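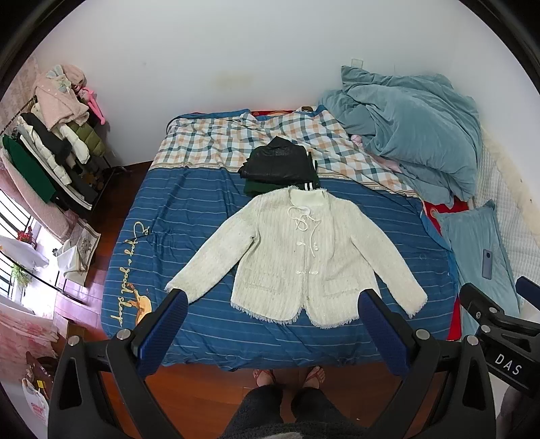 White jacket laid flat, sleeves angled outward, with the gripper fingers open at the cuffs.

Arkham Shared Workshop
Tips for Members: Building a Gripper for Garment Work

The following notes are issued to members building a hand-held gripper for clothing and bedding. They were compiled by Iraklis Ververidis from the Wednesday bench sessions and replace the sheet distributed in January.

Finger pads
Smooth plastic slides on most cloth. Fit a textured pad to the inner face of each finger and fasten it so that no screw head stands above the gripping surface. A raised head will catch on fringe, knit and open weave. Pads should be replaced after about 1,000 closures, or sooner if the texture has gone shiny.

Finger travel
Check that both fingers reach the fully closed position together. A difference of 2 mm is enough to twist a cuff. Members using the Planeck slide should grease it lightly and wipe off the excess before the tool goes near fabric.

Laying out the garment
Spread the garment flat with the sleeves away from the body. Fasten or tuck loose ties first. Begin with a single layer at a cuff or hem - pockets and collars are harder and should be left until the basic grip is reliable. Plain bedding is easier to work over than a busy print, but the finished tool should be tried on both.

Settings
Start at 10 newtons for shirts and light jackets, and do not exceed 12 without speaking to the bench supervisor. Leather marks easily and should be tested on an inside seam. Run at least 200 closures on scrap cloth before using any garment that matters.

Storage
Leave the fingers open when the tool is put away. The Limier cases on the lower shelf are reserved for finished builds. Unfinished work goes in the gray trays, labeled with the member's name and bench number.

Spare pads and M3 screws are kept in the drawer marked Samuel. Please record what is taken.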